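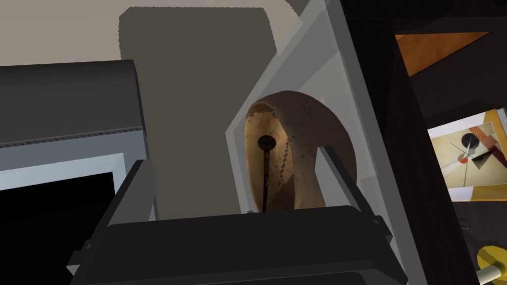

A reader going by Tanden wrote in last week to say my gripper wasn't faulty at all, and that I should quit blaming the hardware and look at my collision settings. Fair enough! I'd spent most of February muttering about a bad finger joint, so that one stung a little.

Home | Builds | Simulation | Kitchen Bots | About

So, the fault. I've been running the bowl pickup in Jumham, my little kitchen sim, and the fingers kept closing to a point and then just stopping – no error, no warning, motor command still climbing. Out of 56 runs I got six stalls like that. In a real kitchen that's a cracked bowl or a burned-out motor, and my code would have happily logged it as a success (it did, six times).

I went back through the logs on Sirko, my old desktop, and Tanden was right. The bowl's collision shape was one solid lump, filled in right across the middle, so the fingers were fighting something you can't see on screen. I rebuilt it as a proper hollow shape and added a cutoff: if the force keeps rising for five steps and nothing moves, let go and back away.

Still not perfect. Yesterday it let go way too early, twice in a row, and I have no idea why yet. Teva, the real arm, stays unplugged until I do.

We use cookies to improve your visit. Accept | Settings

Recent posts
Teva Gets New Cables
Why My Drawer Test Keeps Failing
Moving Jumham to a Faster Machine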